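Sorting drawers used to be the chore I put off until August, and now I look forward to it! The trick is color. Give every kind of thing its own bin in a color you can spot from across the room, and the whole family starts putting stuff back without being asked.

## Before you start

- Clear a table and wipe it down. You want elbow room.
- Set a timer for 12 minutes per drawer. Short bursts keep it fun, and you'll be amazed how much gets done.
- Pull out **everything**, even the crumbs-and-rubber-bands layer at the back.

## Set up the bins

Open tops are best, because a lid is one more excuse to leave things on the counter. Line the bins up side by side so you can drop and go.

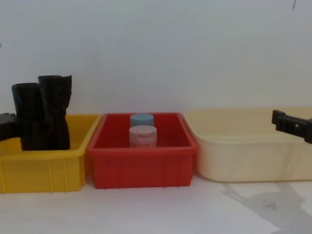
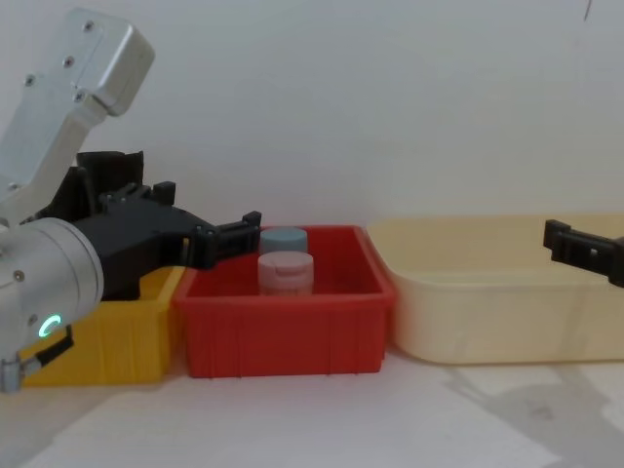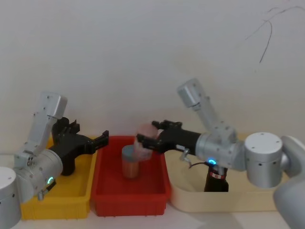 *Plastic bins side by side on the table, with red in the middle.*

## What goes where

My own system is yellow for things we use daily and red for "maybe" items. Whatever is still in red after a month gets donated. I cleared out 80 odds and ends that way last summer (so many takeout chopsticks!).

## Keeping them clean

Warm water, a squirt of dish soap and a soft brush will take care of most grime. For sticky label glue, rub in a little cooking oil, wait ten minutes and wipe. It works beautifully on jars too. Dry bins upside down on a towel before you stack them, or they'll cling together like crazy.

Got an odd-sized drawer? Cut a cereal box down to the height you need and use it as a divider. Mine has held up for ages, and the batteries finally stay put!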